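小户型次卧贴大花墙纸,会不会后悔?求过来人

楼主 ovur_波波
次卧不到八平,三面墙想全贴满花。家里人说贴完像进了洗衣机,,我不信。看中的就是这种大卷浪,薄荷绿+灰+灰紫,细黑线勾边。
先上图,最后一张是积木,红色,孩子房里打算有一件这种颜色的东西压一压。

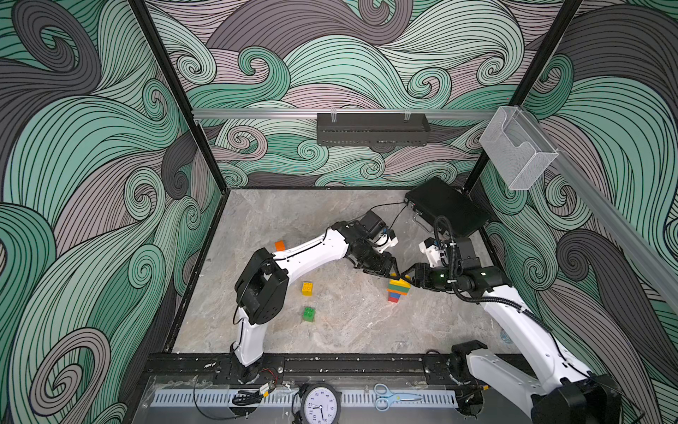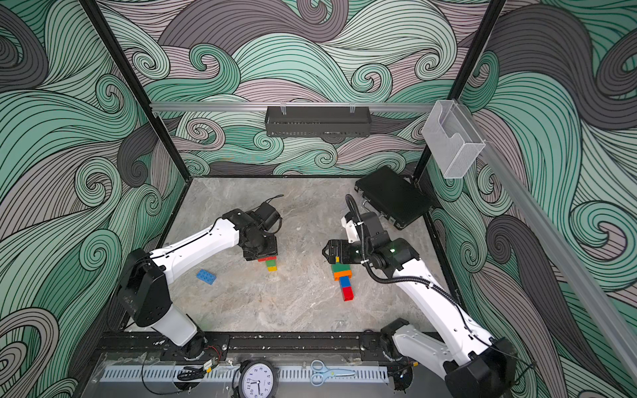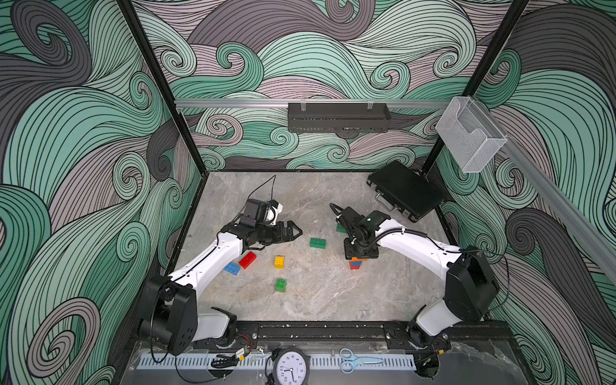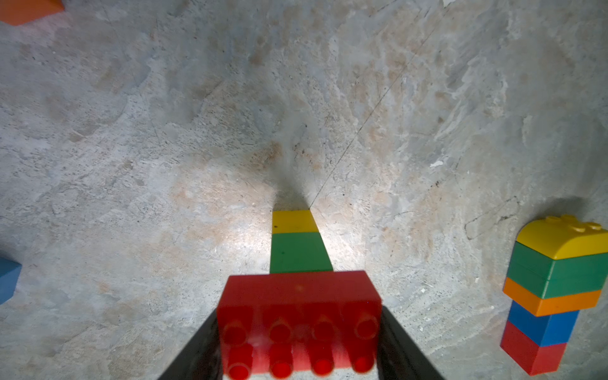 我的问题
一,三面全贴还是只贴床头那面
二,接缝对花难不难,师傅报价475一面,手工费,不含纸
三,深灰那几条会不会显脏显小
房间朝北,下午三点以后基本没光。急,四月要进家具。

2楼 flastby老住户
别全贴。我家书房全贴的,第一个月天天拍照,第二个月进去就想出来。现在书柜挡掉一面半,舒服多了。
床头一面,另外两面刷灰紫,从花里取色。

3楼 Promano墙纸铺
二楼说的不全对。大花贴一面像挂了张海报,三面连起来才是一个整体,花是从左墙走到后墙再走到右墙的,断了就没意思。小房间怕的是碎花,大花反而撑得开。
对花:这种卷浪图案循环大,损耗也大,买之前问清楚一个循环多少公分。八平三面墙别按面积算卷数,按幅数算。

4楼 flastby老住户
回3楼:您是卖纸的,当然劝人贴三面

5楼 Promano墙纸铺
我是卖纸的我也住房子啊。自家餐厅三面,贴了4年没撕。

6楼 Mitali_W
两位先别吵。楼主朝北,下午没光,这点比贴几面重要。深灰在北屋暗得很快,我家过道就是,白天也得开灯。建议先要样张,要大的,A4那种没用,至少半米宽,用美纹纸贴墙上看三天,早中晚各看一次。
灯换4000K的试试,薄荷绿在太黄的灯底下会发旧。

7楼 楼主 ovur_波波
样张店里说不给,要买整卷,53一卷的特价那款才给剪……

8楼 Mitali_W
那就买一卷。一卷的钱比撕三面墙便宜多了。

9楼 糊墙的霍根
干这行的,说下接缝。
475一面不算贵,前提是包基膜。问他包不包,不包就是另一个价。
阴角别整幅包过去,要裁开,搭一点点再贴下一幅。图省事整幅拐过去的,冬天开暖气一收,角上就空鼓,一按一个坑。
黑色细线勾边的花,错两毫米都看得出来,素色的随便糊。让师傅从最显眼的墙角起头,把对不上的那条缝留在门后面。
墙要是不直(老房子没有直的),花越往后越歪,先吊线再贴。
还有,开工前把几卷纸批号对一下,不同批号色差能气死人。

10楼 Dwayne在装修
楼上那条门后面的学到了。我家就是缝在正对床的地方,每天躺着看那条缝,看了两年。

11楼 ó杜家
我直说了,丑。这花太闹,睡觉的屋子要安静。孩子小还没感觉,大一点自己就要求换。我闺女七岁那年指着墙说头晕,拆的时候花了3,008,含铲墙刮腻子重刷。楼主想清楚。

12楼 Promano墙纸铺
拆那么贵是因为当初没刷基膜吧,刷了的能整张揭。

13楼 ó杜家
刷没刷不知道,开发商送的。反正钱是我出的。

14楼 海边的米尔
我倒是喜欢。浪的图案配素床品很好看,别再来花被套就行。窗帘也素的。至于压色,楼主那个红我觉得可以,放一件小的,凳子或者台灯,面积别大,红跟薄荷绿放多了像过圣诞

15楼 flastby老住户
同意14楼红色那条。贴几面我还是坚持一面。

16楼 楼主 ovur_波波
谢谢各位,都看了。刚又打电话问师傅,基膜不包,另算,还好问了。
现在打算先买一卷,钉在床头那面看几天。家里那位已经投一面墙了,我还是想三面。深灰那个问题等样贴上去再说,到时候傍晚不开灯拍给大家看

17楼 糊墙的霍根
别钉,用美纹纸粘。钉了回头还得补洞。

18楼 楼主 ovur_波波
打错了是粘😂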